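HOME MANAGEMENT 6: LAUNDRY AND CLOTHING CARE
Unit 2 handout: Knits, and the Dark Ones in Particular
Flasasmont Adult Learning, Porklow site
Revised July 8, 2024

Bring this with you next time. Copies left on the dryer will be treated as lint.

Where we got to

Last unit covered woven cottons, which forgive nearly everything. Knits remember. A woven shirt is threads crossing over and under each other. A knit is one long yarn looped through itself, row after row, and all those loops can slide, stretch and sag. That is why a sweater fits over your head and also why it can come off a hanger with shoulders it didn't have before.

Vocabulary you will need

Rib: raised columns of knit stitch with sunken columns of purl between them. Springy from side to side. Usually found at cuffs, hems and necks, though fine ribbing can run over a whole garment.

Jersey: flat on the front, bumpy on the back, curls at a cut edge. Most T-shirts.

Hand: how a fabric feels when you hold it. People in the trade will say a fabric "has a nice hand" with a straight face. You may do the same after this course.

Crocking: dye rubbing off onto something else. Dark fabrics do it most, and they prefer pale furniture.

Pilling: the little balls. See Unit 3.

Black, charcoal, and the thing that used to be black

Charcoal is a color. Faded black is an event. The trouble is that they can look the same under a kitchen light, so take the garment to a window before you decide. Check an inside seam against the outside. If the seam is darker, you have a faded black, and you can stop telling people it was sold that way.

To slow the fading:
Turn it inside out.
Cold water, short cycle.
Measure the detergent. The cap has lines in it.
Wash with other darks, and keep towels out of the load. Towels shed, and dark knits collect.
Air dry flat if the label says so. The label usually says so.

Handling

Lift a wet knit from underneath with both hands, the way you would a sleeping cat. Picking it up by one shoulder lets the weight of the water pull on the loops, and the loops will oblige. Press the water out against the side of the sink or roll the garment in a towel. Wringing is for mops.

When it's dry, find the hem before anything else. A knit in a heap has no obvious top, and half the bad folding I see in the practice room comes from starting at a sleeve and hoping. Run your fingers along the edge until you reach the thicker band, then shake the rest down from there. Smooth the creases by hand. Fold on a table if you have one; carpet works, but it gives back fuzz with interest.

Empty the pockets first. One paper tissue in a dark load makes 1000 pieces, and I did not have to count them to feel confident in the figure.

Storage

Fold, don't hang. Heaviest on the bottom. If your shelf is deep enough to lose things in, roll them and stand the rolls on end. The Godoy Street students swear by rolling for everything, including napkins, and I have given up arguing.

Practice for next session

1. Find two dark knits at home. Write down the fiber content of each from the label. "Soft" is not a fiber.
2. Rub a white cloth on an inside hem for the length of one song chorus. Tape the cloth to your sheet and note what came off.
3. Fold one garment and roll the other. Leave both overnight. Compare the creases.
4. Read pages 19 onward in the Vurnano packet. The chart on bleach symbols is upside down in the older printing. Turn the page around.

The quiz on care symbols has moved to October. It has not been canceled, whatever you heard in the parking lot.

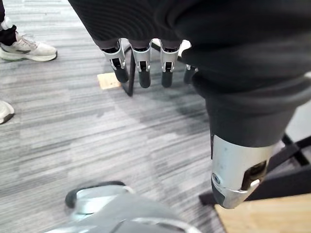 Fig. 1. Dark charcoal fabric with a fine ribbed or knit texture. Note the folds where it bunches and the thicker roll of cloth, much like a cuff or hem.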